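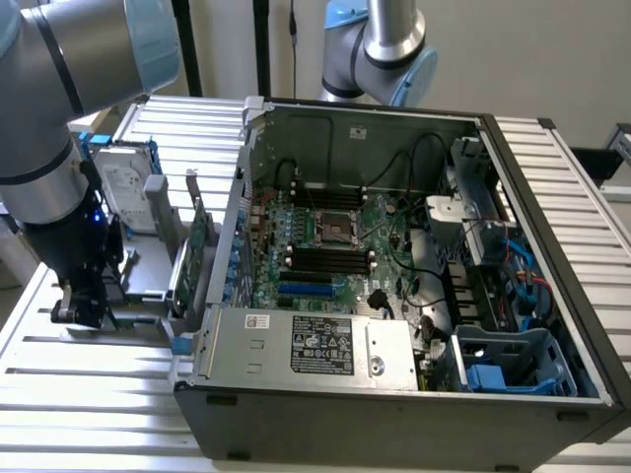

Diary: the Plasitz branch after the timetable change

Rode the branch end to end twice today, once before the morning peak and once after it. The new timetable gives 12 minutes between trams as far as Medeiros and double that beyond, where every second car turns back. Journey time from Wilara to Plasitz is shown as 58 minutes. The first run kept to it. The second lost nine minutes, nearly all of them on the single-track section past the cemetery, where we stood at the loop for a car coming the other way.

The loop is the weak point. It holds one double set and no more, so a late inbound car holds the outbound one, and the delay is handed on at Medeiros to a service that had nothing to do with it. The old timetable had slack at the terminus to absorb this. The new one has moved the slack to the Wilara end, where it is of little use to anyone past the river.

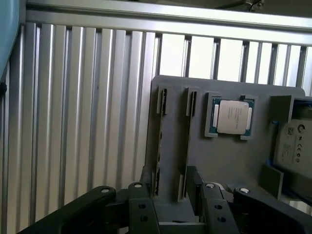
Black gripper fingers and a grey upright plate.

Ticket machines at Medeiros: one in service, one covered. Fares are unchanged. The transfer is still timed from purchase and not from boarding, so a passenger who buys on the platform and waits for a Plasitz car has already used a good part of it.

Read the operator's count for the branch over lunch. Climent carried out the survey and gives 2,232 boardings on a weekday, both directions, all stops. The stops are not listed separately. Without that, the figure cannot say whether people are travelling through to Plasitz or getting off in the shopping streets before the river, and the case for a second track depends on which it is. Wrote to ask for the table by stop.

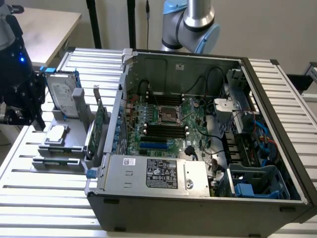

Posted by Wilara Tram Diary | Tuesday, February 5, 2019 | Filed under: Timetables, Plasitz branch

Addition, evening. Went back out for the last through car. Lightly loaded after Medeiros, on time at the loop, no car waiting. The stop display at the cemetery still shows the old times, though the paper timetable beside it is the new one. Track noise on the curve before Plasitz is worse than in the autumn. The rail there was due for grinding and I have seen no notice of it.

The next revision is planned for April. To check before then: the Saturday turnbacks, and whether the first inbound car still meets the early bus at Plasitz.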